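Dremine to replace paper water meter cards in Trorum district

21 December 2018 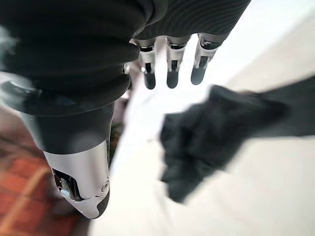

When do the paper cards stop being accepted? The last reading taken on a card will be the one due at the end of the current billing period, and cards returned after that will be sent back unprocessed.

Dremine, the water utility serving the Trorum district, has confirmed that it will end self-read meter cards and move the remaining households to radio-read meters. The change affects 2994 connections, most of them in the older streets on the north side of the district, where meters are installed in basements or in covered pits near the sidewalk.

Under the present arrangement, a card is mailed to each address twice a year. The customer writes down the figure shown on the meter dial and returns the card by mail. Where no card is received, the utility issues an estimated bill based on past use and corrects it at the next confirmed reading. Dremine said 464 of the affected accounts were billed on an estimate in September, and that corrections to estimated bills now make up the largest single group of inquiries handled by its billing office.

The new meters are supplied by Pirent and transmit a reading at fixed intervals to a receiver carried in a utility vehicle. No wiring to the house is required and the unit runs on a sealed battery. The meter body fits the same pipe spacing as the existing model, so in most cases the exchange can be made without altering the pipework. The water supply to the property is shut off while the meter is changed.

Installation will be carried out by Kwak, a plumbing contractor, working street by street. Households will receive a letter with a proposed appointment and a telephone number for changing it. An adult must be present if the meter is inside the building. For meters in outdoor pits, access to the property is not needed, but the cover must be clear of parked cars, soil and stored items on the day of the visit.

There is no charge for the meter or for the standard exchange. If the shutoff valve next to the meter does not close, the contractor will stop work and report the fault. Valves on the utility side will be replaced by Dremine. Valves on the customer side remain the responsibility of the property owner, who may use any licensed plumber — the contractor will return once the repair has been made.

The final figure on the old meter will be recorded at the time of removal and printed on a slip left at the address. Customers are advised to keep the slip until the next bill arrives and to compare the two figures. Old meters will be stored for 100 days in case a reading is disputed.

Rates are not affected by the exchange. Water will continue to be billed in units of 1000 gallons, with any remainder carried forward to the following period. Billing stays at twice a year, although customers with radio-read meters may ask for a reading on a specific date when moving in or out of a property.

Accounts with an outstanding estimated bill will be settled from the removal reading. Credits will be applied to the next bill, and refunds by check are available on written request to the Dremine billing office.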